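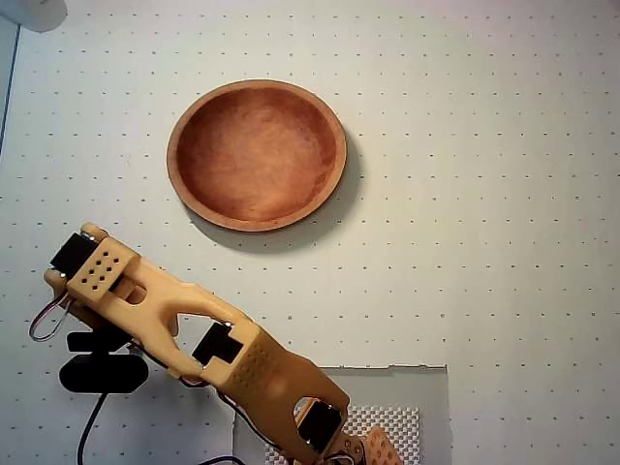
Totton switched to pay-per-bag trash in March, and a few people have asked how it is going at our house, so I am writing it down in one place.

The old system was one flat fee on the property tax bill and as much trash as you could drag to the curb. Hosoleck came by and took it all. Now you buy green town bags at the grocery store or the hardware store, and anything in another kind of bag gets left with a sticker on it. Recycling is still free. The truck is the same and so is the pickup time, 6:40 in the morning on our street, so the cans have to go out the night before.

I was against it at the meeting last fall. I figured it was a second tax and that people would dump in the woods off the reservoir road. I still think the town should have lowered the flat fee more than it did. But I have been weighing our trash since January with a luggage scale, two months before the switch and then every week after, and the numbers did change.

By my count the house put out 1,382 pounds last year, if I stretch the first two months across the whole twelve. That is three adults and a dog. Since the switch we are running at a little over half of that. We fill one large bag a week and sometimes we skip a week in cold weather.

Most of the drop was food. I had never thought of us as people who wasted much, but scraps are heavy, coffee grounds especially. We got a Rurholm bin for the back of the yard, the black kind with the two doors at the bottom. It went together in twenty minutes without tools. I put leaves in the bottom and kept three paper yard bags of dry leaves beside it in the garage. Every time a bucket of scraps goes in, a couple of handfuls of leaves go on top. The first month I skipped the leaves and it smelled like a pond.

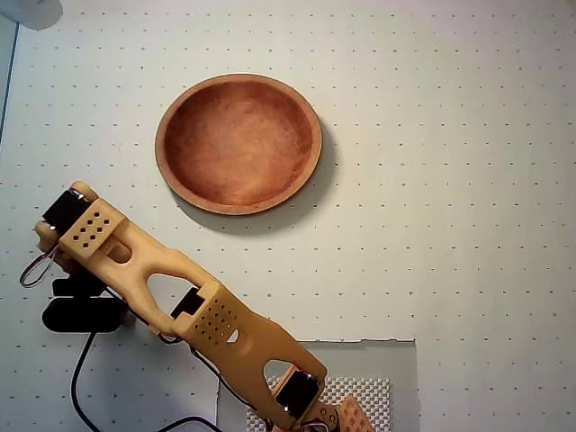

The kitchen bucket took some sorting out. We started with a nice ceramic crock with a charcoal filter in the lid, and it was too small and a pain to wash. Now it is a plain ice cream tub kept in the freezer door. It gets carried out when it is full, usually every third day. No flies and no smell. You do have to bang it on the side of the bin to get the frozen block out.

Meat and bones still go in the trash. I know there are ways around that and I am not interested, we have raccoons.

The second biggest thing was packaging film. Bread bags, the wrap around paper towels, the pouches that shipping stuff comes in. None of it goes in the curbside cart. If you put it in there it jams up the line and the driver can tag your cart, which happened to us once in April. The supermarket in Heywood has a bin for it just inside the doors, next to the bottle machines. We save it up in a pillowcase hung on the basement door and take it over when we are going that way anyway. I would not make a special trip. It has to be clean and dry, and frozen vegetable bags are not accepted, I asked.

Then there is the stuff that doesn't belong anywhere. Old paint, batteries, a microwave, two fluorescent tubes I have moved between three houses. Totton has a drop-off day in spring and another in the fall behind the highway garage. The limit is 100 pounds per household and they do check. Latex paint they won't take at all. You leave the lid off and stir in cat litter until it is solid, and then it can go in a green bag.

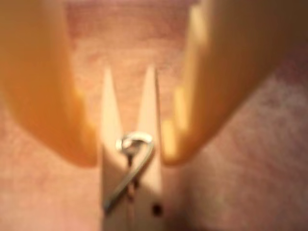 The cost. Large bags come in rolls of ten and we have bought three rolls. Even with those, we are ahead of where we were under the flat fee, though not by enough to brag about. The people who come out behind are the big families and anybody with a baby in diapers. The town gives out a free roll if you have a child under two, but you have to go to the office and fill out the form, and the office closes at four.

As for dumping in the woods, I walk the reservoir road most mornings and I have seen one mattress and a bag of shingles. There was usually a mattress out there before, too.

The report on the town website says 400 households have picked up a discounted compost bin, out of 3,000 on the collection route. That seems low to me. The discount runs until they are gone and there was a whole stack of them behind the counter when I got ours.

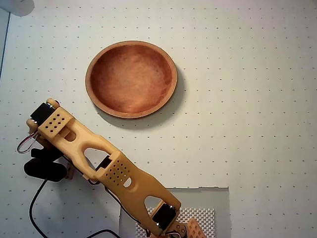 The wooden dish on the dotted board.

Things I still haven't figured out: what to do with the dog waste, which goes in the green bag for now and is a good part of the weight. Also whether the bin will keep working when it freezes hard. I plan to keep filling it through the winter and let it sit. If it gets full I have an old trash can with a tight lid that can hold the overflow until it thaws.

I'll keep weighing through December and put the full year up here when I have it.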